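Starneck to close Cirndale counter in March

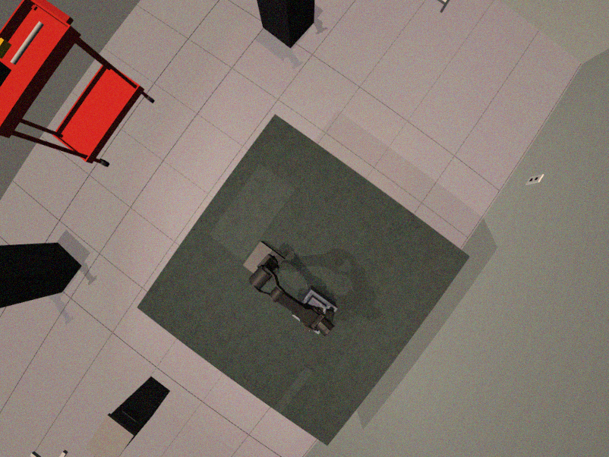 T. Ciobanu

Parcel firm Starneck will close its staffed counter in Cirndale at the end of March and move collections to a bank of 100 lockers outside the Bilitz shopping parade. The lockers are due to be switched on 11 days before the counter shuts, so both will run side by side for a short period.

The counter on the old market road handles up to 400 parcels a day before Christmas and far fewer for the rest of the year. Starneck said the lease had come up for renewal and would not be extended.

Customers will get a six-digit code by text or email. Parcels not collected within three days go back to the depot. Items too large for the biggest locker – the limit is 60 cm on the longest side – will be redelivered to the home address at no charge.

Cash payments for customs fees will end when the counter closes. Card payments can be made online before collection.

The town council has asked for a dropped kerb and better lighting next to the lockers. A decision on the lighting is expected before the units go live.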